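# Workshop tips for fly tying at home

Most of what slows people down at the vise has little to do with tying. It's the bench, the light, the thread that won't stay put, and the feathers that were fine last winter and aren't now. These notes come from the tying and rod repair pages of the Utholm club handbook, with a few additions made in April.

## The bench

Work on a plain surface with no pattern. A size 18 hook disappears on wood grain and stands out on white. If your only table is dark, tape down a sheet of white card and replace it when it gets stained with cement.

Keep the table clear between sessions. A bench that doubles as storage ends up with hooks in the tool tray and dubbing in the varnish. Put everything back in its box, even if you plan to tie again after supper.

Leave enough room on all sides to get your chair back and to sweep underneath. Dropped hooks on carpet are a problem for bare feet and for dogs. A hard floor or a smooth mat is much easier to go over with a magnet.

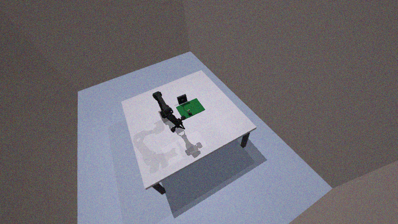 *White table on a pale blue floor panel, seen from above.*

Set the vise so the hook is level with the middle of your chest. Too low and your neck will hurt within the hour. If the clamp doesn't reach the edge of your table, use a pedestal base. Put a piece of old inner tube under a clamp to stop it marking the table top.

## Light

Use two lamps, one on each side, a little behind the hook. One lamp throws a shadow exactly where you're tying in the tail. Daylight bulbs are better for matching colors, though they get tiring late at night. Check an olive or a brown against a window before you tie a dozen in it.

A sheet of pale green or gray card stood up behind the vise rests the eyes. Don't use anything shiny.

## Thread and bobbins

- If thread keeps breaking, look at the bobbin tube first. Run a cotton swab around the lip. If it pulls fibers, the tube is chipped and should be thrown out.
- Clean wax out of the tube with a length of heavy monofilament pushed through from the top.
- If the spool runs too freely, bend the bobbin arms in slightly. If it won't run, bend them out. Do this with the spool removed.
- Thread goes weak in sunlight. Keep spools in a drawer.
- Tuck the loose end under a small rubber band around each spool. Hair elastics from the drugstore work.

## Hooks

Take out only the hooks you're going to use and put them in a shallow dish or on a magnet strip. Close the packet before you start. Mixed hooks take longer to sort than they're worth.

Pinch the barbs down before tying. If the point is going to snap, it's better to lose a bare hook than a finished fly. Put the barb flat in the jaws of small pliers, in line with the shank, and squeeze once.

Broken and rusty hooks go in a lidded jar. An old pill bottle is good. Tape it shut when it's full and mark it SHARP before it goes in the trash.

## Feathers and fur

Moths and carpet beetles are the main enemy. Anything that comes from a farm, a hunter, or a secondhand sale should be sealed in a bag and kept apart from the rest until it has been treated.

1. Shake it out outdoors.
2. Seal it in a freezer bag with the air pressed out.
3. Freeze it for a week.
4. Let it come back to room temperature for a day, still sealed.
5. Freeze it for another week.

Wash greasy feathers in lukewarm water with a drop of dish soap, rinse twice, and lay them on newspaper. Crushed hackle and marabou come back with steam. Hold them in tweezers over a kettle spout for a few seconds and keep your fingers well out of the way.

Cedar blocks smell nice but don't rely on them. A tight lid does more.

Natural fur blends well in a coffee grinder bought for the purpose. Don't use the kitchen one. For small amounts, put the fur in a jar of warm soapy water, shake, strain, rinse, and dry on a paper towel.

## Head cement

Cement that has gone stringy needs thinner, a drop or two at a time, stirred in with a needle. Check that the thinner matches the cement. Water-based products are thinned with water and ruined by anything else.

Stand the bottle in a hole cut in a block of scrap foam. It will get knocked over otherwise. The Fomaritz bottle holder does the same job and weighs more, but the foam is free.

Clear a blocked hook eye while the cement is still soft. Pull a waste hackle feather through it by the stem. Once it's hard, use the point of a fine needle.

## Storing finished flies

Flies must be dry before the box is shut. After a day out, leave the box open overnight on top of the refrigerator or somewhere else warm. One wet streamer will rust a row.

Label boxes on the end, where you can read them on a shelf. Masking tape and pencil last longer than felt marker. If you keep a pattern book, number the pages and put the same number on the box. Ours is up to pattern 689, and without numbers it would be no use at all.

Foam inserts wear out. When the slits no longer grip, turn the sheet over and cut new ones with a craft blade, 8 millimeters apart.

## Small repairs

A rod ring that has worked loose can be held for the day with a few turns of tying thread and a coat of clear nail polish. Rewrap it properly when you get home.

Stuck ferrules should be pulled straight, never twisted hard. Try ice on the male section first. Rub a little candle wax on it before the next trip.

Dull hooks take two or three strokes on a fine stone, toward the point. The Fudine pocket stone is the one in the club kit. Replace it when it wears hollow.

Clean a floating line with mild soap in a bowl of warm water, then draw it through a soft cloth. Don't use dish detergent on it, as it strips the coating.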